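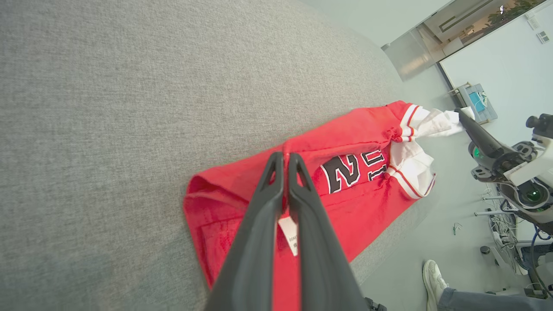 The Drarmont Saturday League, Reserve Side

My uncle left me his basketball jersey and his place on the bench. The jersey I could have refused. The place on the bench came with a parking space, and in Drarmont you do not turn down a parking space.

The reserve side had not won a game in six years. It had come close once, in Flendel, when the other team's van broke down outside Romow and only four of them arrived, one in dress shoes. We lost that by two. Men in our town still bring it up at weddings.

I explained on my first evening that I could not play. The coach said that was fine, he had seen the others. He asked how tall I was and wrote down a larger number. Then he gave me the team handbook, a single sheet of paper which dealt mostly with who was allowed to touch the thermostat.

My uncle had been a reserve for the reserves. In all those years he got onto the court for a grand total of one minute, during which he committed a foul, apologized for it, and drove the man home afterward. My aunt had the box score framed. It hung in the hallway next to the barometer, and visitors were shown both.

She also made me promise to fold the jersey properly. There was a right way, the long way, and she stood over me until I could do it without thinking. I have a degree in civil engineering and I was made to start again twice.

In May we went to Vik. Vik is a serious town with a serious gym: 2,728 seats, according to the sign in the lobby, and that night about 100 people sitting as far from one another as they could manage. They had a mascot. We never found out what it was. It had a beak, but it also had a tail, and it seemed to take a personal dislike to our point guard.

By halftime we were so far behind that the scoreboard operator had gone for a sandwich. Our coach gathered us in the locker room and gave a speech on the subject of the bus, which had to be back by eleven.
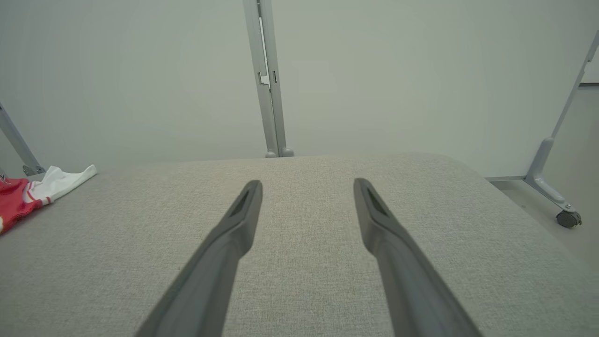
Then, in the third quarter, people began to get hurt. It was nothing dramatic. One man turned his ankle on the way to the water fountain. Another had a cramp, and a third claimed to have one and was not believed. The coach looked along the bench, and I saw him look past me, at the wall, for quite a while.

"All right," he said to the wall.

I would like to say that I thought of my uncle. What I thought of was my left shoe, which was untied, and which I now had to tie in front of a hundred strangers and a thing with a beak. The referee waited. Someone in the upper rows clapped, slowly and I think kindly.

I played for a minute and a half. I touched the ball once, with my ear. When the buzzer went I walked off having beaten the family record by thirty seconds, and not a soul in the building knew it.

My aunt was still up when I got in. I told her the time I had played, and she went and looked at the frame in the hallway, and straightened it, and came back.

"Did you foul anybody?" she asked.

I said I hadn't gotten near enough.

"Well," she said, and put the kettle on. "He always was the aggressive one."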